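About Illine Walks

Illine Walks is a small trekking company. We take people on foot into the hills, we feed them, and we bring them back to the road head. You will find bigger claims on other websites. We have read most of them and we don't believe many.

The company was started by Vikas Dixit and Pankaj Sandhu after they had both worked for larger outfits and grown tired of the brochures. Every pass was "legendary" and every village "untouched", including the ones with a mobile phone shop. Clients arrived expecting to be changed by a week of walking. Most of them got blisters and a good tan on the back of the neck, and a few were cross about it. So our trip notes say how long the day is, how steep it gets and where the boring stretches are. The track out of Hundwood is four hours of dust and lorries and we say so.

We run two main routes. The Busero circuit is 146 kilometres and starts and ends at the same bus stand. The Hundwood ridge walk is shorter and tops out at 2823 metres, at a cairn with a view to the north if the cloud lets you have one. It often doesn't. The night before the top is spent at the upper camp, 2226 metres, where the water is reliable and the ground slopes more than you would like.

We are asked a lot about "authentic" travel. We are wary of the word. A family who lets out a room to walkers is running a business, and a decent one if they are paid on time, which we try to see to. Meals on our trips are rice, noodles, lentils, greens and eggs, eaten at whatever table the house has.
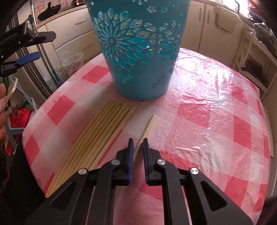

Manju Maurya wrote to us after the Busero circuit that she had doubted the bit in the notes about day three being dull, had thought it must be false modesty, and that by two in the afternoon she wanted to apologise. She also said the tea stop was too early and the last climb needed a longer rest before it. We have moved the tea stop. The climb is where it is.

Groups are small. We used to take more people and it was a mistake: the slow ones felt chased and the quick ones stood about getting cold. If a date doesn't fill we still go, provided there are at least 2 of you. We don't add a surcharge for that, though we did think about it for a long time.

On fitness, please be sceptical of yourself. "Reasonably fit" on a booking form seems to cover everyone from fell runners to people who once owned a bicycle. Yogesh Singhal reads the forms and will ring you with some blunt questions about stairs. If he suggests the ridge walk instead of the circuit, he isn't trying to sell you anything, as it costs less.

We don't hand out certificates for reaching the top. We don't plant a tree for each booking either. We looked into two schemes and couldn't find out where the trees were.

The season ends in November, when the upper camp becomes unpleasant and the bus can't be trusted. Between seasons Vivek Bhatia mends the tents and answers the post, slowly.

Prices and dates are on the Trips page, and the price includes porters' wages, food and the bus. It does not include your boots, your insurance or beer.

Page last checked 2022-06-16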